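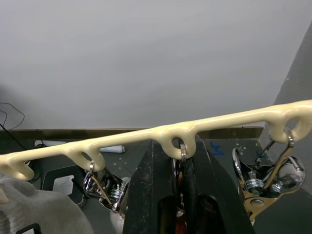

A visit to the claims open day at Gilell in Mumport

Posted January 14, 2025

Last May I went to Mumport for the open day of Gilell, a company which makes software for small insurers. I had promised our readers a report then, and it stayed in my notebook much too long. A few people have written to me to ask about it, so I have now sat down with my notes and typed them out properly. Where my notes were not clear I have left the thing out.

I should say first that I work on the administration side of a small mutual insurer. We mostly insure homes and shops. I am not a programmer and I did not go as an investor. I wanted to see how other people deal with small claims, the broken window and the leaking washing machine, which cost us more in staff hours than in payments.

Getting there

Mumport is at the end of the railway line, and the last part of the journey is slow. The train stops at each small station and waits for the one coming the other way. I would advise you to take the earlier train if you go to such a day, as the later one arrives when the first talk has already begun. From the station you go down to the harbour and follow the water until the road turns. Gilell has its office in a former school above a shop for boat parts. The sign is small and I passed it once.

At the door we had to give our name and the name of our employer, and we got a badge on a ribbon. Those from insurers had green, those from brokers had yellow, and investors had white. I found this a little strange at first, but it was practical during the coffee, as one knew straight away who would ask about money and who would ask about forms.

The morning talk

The first talk was about the market. The speaker showed how money for insurance start-ups had gone up and down, and said that much of the early money went to companies who wanted to sell policies directly to the public, with an app and a nice colour. Today, she said, the interest has moved to companies which sell tools to insurers that exist already. Gilell is of this second sort, so of course she was glad to say it. I would have liked to see where the figures came from. The slides had no sources on them, and when a broker asked, we were told they would be sent by e-mail. I did not receive them.

What I did find useful was the part about how long a small insurer needs to decide. It was said that a start-up often runs out of money while it waits for the signature of its first customer. For us on the buying side this is a real risk which we do not discuss enough. If we take two years to test a system, we can find at the end that there is no longer a company to buy it from. I have repeated this to my own management since then.

Nokton

The main reason for the day was Nokton, the system in which Gilell handles small claims during the night. The idea is simple to explain. A customer reports a damage in the evening, when our telephones are closed. Nokton reads the report, compares it with the policy, asks for a missing photograph or receipt, and puts the claim in one of three piles. The first pile can be paid, the second needs a person, and the third is not covered by the policy. In the morning the claims handler opens the list with her coffee.

The limit for the first pile is set by each insurer. In the demonstration it stood at 2,000, and the guide told us that most customers begin far lower and raise it after some months. I was pleased to hear that nothing goes to the third pile and is refused without a person reading it. An answer of "no" to a customer should in my opinion always come from somebody who can be telephoned.

We were divided in groups of 8 and each group could type in its own claim. Ours was a frozen pipe in a holiday house. Nokton asked when the house was last visited, which is the right question, because many policies demand that the heating stays on or the water is closed. One member of the group then tried to be clever and wrote that the pipe had burst in the garden of the neighbour. The system put the claim with the ones for a person, and gave as reason that the place of the damage was not clear. I thought this was a sensible result.

It did less well with the spelling mistakes. We wrote "boyler" and it did not understand that this was the boiler. The guide made a note of it and was not offended. He said that customers write on a telephone with a wet floor under their feet, and that they see much worse than boyler.

What it costs

I asked about the price twice, and I received two different answers, so I give both. In the group we were told that the price depends on the number of policies. Later, at the coffee, another member of staff said that it depends on the number of claims, with a minimum each month. For a small insurer this is a large difference. In a winter with storms one would pay much more under the second way, exactly in the months when the payments to customers are also high. If you talk with them, please ask for this in writing.

There is also the cost of connecting it to the old policy system. About 30 per cent of the whole budget should be kept for this, according to the technical colleague. From our own experience with a new accounting program I would keep more.

Lunch, and the talk with Đỗ

Lunch was soup, bread and a very good fish pie. I had it standing by the window, and fell into conversation with two people from Đỗ, a brokerage that works mainly with restaurants and small food shops. They have used Nokton through one of their insurers since the winter before. It was the most honest talk of the day for me, as they had nothing to sell.

Their opinion was mixed. The simple claims, such as a broken freezer or a stolen card machine, go much faster than before, and their customers are happy with it. The more difficult ones have become slower. The reason, they believe, is that the insurer took people away from the claims department at the same time, and those who are left now receive only the complicated cases, one after the other, the whole day. One of them told me that a claims handler she has known for years has asked to move to another department because she misses the easy files. I had never thought about the easy files as a kind of rest, but when I told it in our office everybody nodded.

They also complained that the broker is sometimes forgotten. The message about payment goes to the customer, and the broker hears it by accident. Gilell has a setting for this, as I learned in the afternoon, but it must be switched on by the insurer.

The afternoon

After lunch one could choose from 4 workshops. I took the one on fraud, and I regret a little that I did not take the one on storm claims, of which I heard good things on the train back. The fraud workshop was mostly about photographs. We learned how a system looks for the same picture used in more than one claim, and how it checks whether the date inside the file fits the date of the damage. The workshop leader was careful to explain that a wrong date proves very little, as many people have a telephone with a wrong setting or send a picture of a picture.

A lively discussion started about what the customer should be told. If a claim is put aside on account of a suspicion, does he have the right to know it? The people with green badges were not of one opinion. My own view is that we should say that we need more time and what document we are missing, and that we should never let a claim lie without a message. The workshop ended before we had finished, and we continued on the stairs.

The last part was a tour of the office. There is not so much to see in a software company, desks and screens are the same everywhere, but in the old music room they have a wall where printed letters from customers of insurers are hung, with the names made black. Some are friendly and some are really angry. New staff must read them in their first week. I liked this very much and we have begun something similar, in a folder, as we have no wall free.

Practical remarks for those who want to go

The day is free of charge but you must register, and the places for insurers are given first. Write in the form what lines of business you have, then they put you in a group with similar companies.

The building has a lift, though it is at the back and you must ask for it at the shop for boat parts.

Take a pullover. The big room faces the harbour and the windows were open all morning.

The talks are in English, and the speakers were asked to speak slowly, which most of them did until they came to the questions.

We have not bought Nokton. We asked for a test with our household claims only, without payments, so that the system makes its piles and our own handlers make theirs, and we can compare. The contract for the test is still with our lawyer, who has questions about where the data are kept. When there is a result I will write about it on this page.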